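4. Listener panels and the order of tracks

4.1 Materials

The second study asked whether the place of a song on a short release changes how a panel judges it. We used recordings by four unsigned acts, all of them supplied by the Orisgate label before release. Each act gave us three songs of similar length. None of the songs had been played on radio or posted online when the sessions took place, and we asked the acts to hold them back until the end of July.

Each set of three songs was prepared in every possible order. Loudness was matched across songs by ear and then checked with a meter. We left the gaps between songs as the acts had set them, which in the case of Bosier meant almost no gap at all between the first song and the second. This was a problem when the order was changed, and a short fade was added to both songs for all the Bosier sets, including the original one.

4.2 Listeners

A total of 356 listeners took part. They were recruited through a mailing list of 3000 people who had bought tickets at the Norudia, a mid-sized hall that books mostly folk and guitar music. The sample therefore leans toward people who go to concerts and who already like this kind of music. Listeners heard one set only, over headphones, and could not skip or go back. After each song they wrote a few words about it and gave it a score. After the last song they were asked which one they would play to a friend.

The written comments were sorted by two readers working apart from each other. Where they disagreed, a third reader (Valentina Ulloa) made the final choice. Comments that named another artist were kept in a separate group, as in the first study, and are discussed in Section 5.

4.3 Results

Songs heard first were scored higher than the same songs heard second or last. The effect was clear for three of the acts. It was absent for Espinoza, whose songs differ a good deal in tempo and whose slow song was preferred wherever it was placed. Songs in the middle position drew the shortest comments, and many of these compared the song with the one before it ("slower," "more of the same," "better singing than the first").

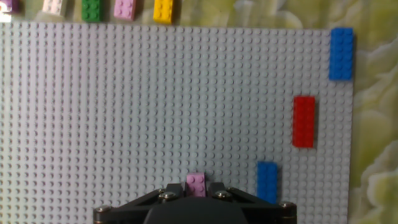 Figure 3. Three bricks on a studded baseplate.

The question about playing a song to a friend gave a different picture. Here the last song did well, even among listeners who had scored it below the first. We think this is partly a matter of memory, as the question came directly after the last song ended. Several listeners wrote that they could no longer recall how the first one went. A delay of a day or more between the listening and the question would help to settle this, but we did not have contact details for everyone and could not run it.

Comments on words and comments on sound also differed by position. Listeners who mentioned the lyrics mostly did so for the first song. By the last song they wrote more about voices, instruments and the recording itself. The two Bosier songs joined by the fade were often described as one piece, and four listeners gave them a single comment across both boxes. These were counted under the first of the two songs and left out of the length measure.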